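About Brullora

Brullora is a school of household practice. It offers instruction in the storing, portioning and keeping of food to adults, to families and to the staff of small kitchens.
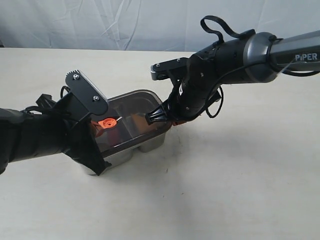
Our Purpose

The school was established on the belief that a well-kept kitchen begins with its containers. A household that stores food properly will throw less of it away and will spend less time looking for what it already owns. Our courses treat this as a subject worth learning, with its own methods and its own vocabulary.

What We Teach

Instruction is given in 4 units. The first concerns the choice of a food-storage container: its shape, its depth and the fit of its lid. Rectangular containers receive particular attention, as they stand side by side on a shelf and leave little space between them. The second unit covers filling and portioning. The third covers labeling and the order in which stored food should be used. The last is devoted to washing, drying and putting away - a stage that many households neglect.

All practical work is done at the table. Students are asked to clear the surface before each exercise and to work with one container at a time until the routine is familiar.

The Hnatiuk Room

Classes meet in the Hnatiuk Room, which holds our teaching collection of 200 containers. Students may borrow up to three at a time for practice at home. The collection is open on Thursday afternoons, and borrowed items should be returned clean, with their lids.

Vurkel Workbook

The Vurkel Workbook is the standard text for all units. It was prepared by our teaching staff and is revised when the course changes. It includes shelf plans, blank labels and a weekly record sheet. Copies are provided on enrollment and remain the property of the student.

Our Students

More than 3000 students have completed at least one unit. Many continue to Flerketo, our advanced program for those who manage food storage in shared houses, day centers and school kitchens. Admission to Flerketo requires completion of all four units.

Enrollment

New courses begin in October. Applications are accepted at the school office in person or by mail. Groups from a single workplace may request a separate class.

Share 4
Comments 3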